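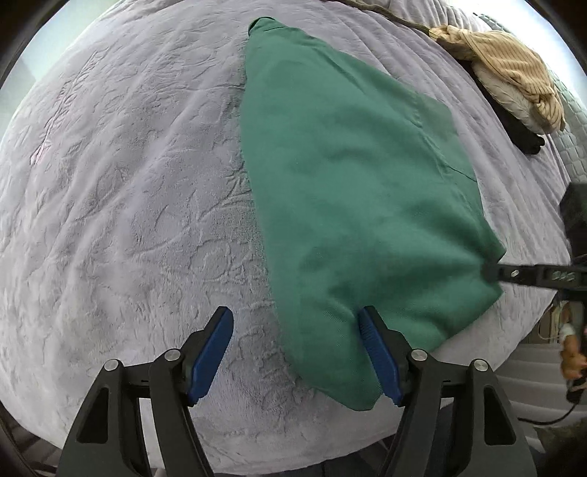 Print | E-mail

4. Evaluation of the Veloso Hand-Held Gripper Kit

4.1 Scope of the evaluation

The Veloso kit is sold to laboratories that wish to record two-handed manipulation outside the laboratory without transporting a full robot. The version under review consists of a pair of hand-held grippers, a wide-angle camera for each, a charging case, and an annual service plan that covers replacement pads and recalibration. The kit was purchased at list price. The supplier had no part in the design of the trials and did not see the results before submission.

Laundry was selected as the test domain for two reasons. Clothing changes shape whenever it is touched, so the timing of each grasp matters a great deal, and the work is normally done on soft furniture, where a hand-held tool has little to brace against. The trials took place in furnished apartments in Bedesberg and Fatstead. Operators worked on whatever surface the household used for folding, in most cases a bed.

4.2 Procedure

Each operator completed a training period of 200 practice grasps before recording began. A recorded episode covered a single garment, from first contact to release. Garments waiting to be handled could remain on the same surface, provided that they did not lie beneath the one being handled. Blankets and bed covers were left in place, and no backdrop was used. In total, 3,000 episodes were submitted to the Stostton pipeline, the processing service included in the purchase price.

Figure 7 shows the work from the camera on one of the grippers. The blue pads are the only parts of the tool intended to touch the fabric. The right pad bears on the lower edge of a green garment, and the cloth folds around it. At the opposite side the garment is drawn to a point at the end of a perforated bar. Other clothing lies farther back on the bed.

Figure 7. Handling a green garment on a plush blanket, seen from a gripper-mounted camera.

4.3 Grasping performance

The pads performed well on brushed and knitted fabrics. Operators reported that a light squeeze was enough to gather an edge, and that the fingers could be angled under a hem without lifting the whole garment. Results were weaker on thin, smooth linings, which tended to slide out when the two grippers were moved apart quickly. Slower movement reduced the problem but lengthened the episode.

Deep plush bedding caused a separate difficulty. When the fingers closed close to the surface, the pads sometimes took up part of the blanket along with the garment. Operators learned to lift slightly before closing - a habit that is easy to teach but is missing from the printed guide. We recommend that the supplier add it.

4.4 Camera view and processing

The wide-angle lens keeps both pads in view at all times, along with much of the surrounding bed. This is useful for annotation, as the reviewer can see the garment as a whole while judging the contact at the pads. The cost is strong curvature toward the edges, where straight furniture appears bent and distances are hard to judge by eye. The Stostton pipeline corrects for this during processing, and the original recordings are kept.

The service accepted 79 percent of the submitted episodes. Most rejections were attributed to lost tracking, often when an operator turned toward a plain wall. The rejection reports were prompt but brief, and did not give the moment at which tracking failed. Laboratories that plan to use the service should allow time to review rejected episodes themselves.

Print | E-mail

This site uses cookies to improve your reading experience. By continuing to browse, you agree to our use of cookies. Accept | Manage settings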